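About Us

Goser started at a kitchen counter on Flellanlow Street, with a drawer full of old knives that nobody in the family could bear to throw out. Our grandmother had cooked with them for years, and we thought they deserved fresh handles and a decent edge. Then the neighbors came by with theirs (and their cousins' too!), and before long we needed a proper shop.

These days there are 16 of us in the old Gallardo building in Trirnberg, and last year we looked after 1,415 kitchen knives, from little paring knives to big roasting-day carvers. We still love wood best. It warms up in your hand, it can be sanded and oiled when it gets tired, and every piece has a grain of its own, so you always know which knife is yours. 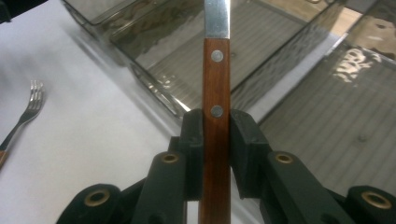

What We Do

We sharpen, we fit new handles, and we replace rivets that have worked loose. Reddish-brown woods are what customers ask for most, usually with plain round rivets set flush so there is nothing to catch your palm when you're halfway through a bag of onions. We also teach a sharpening class every April, and 103 people have taken it so far.

Come In and Say Hello

The counter opens at 9 in the morning and the coffee is on by then. Wrap your knives in a dish towel and bring them along.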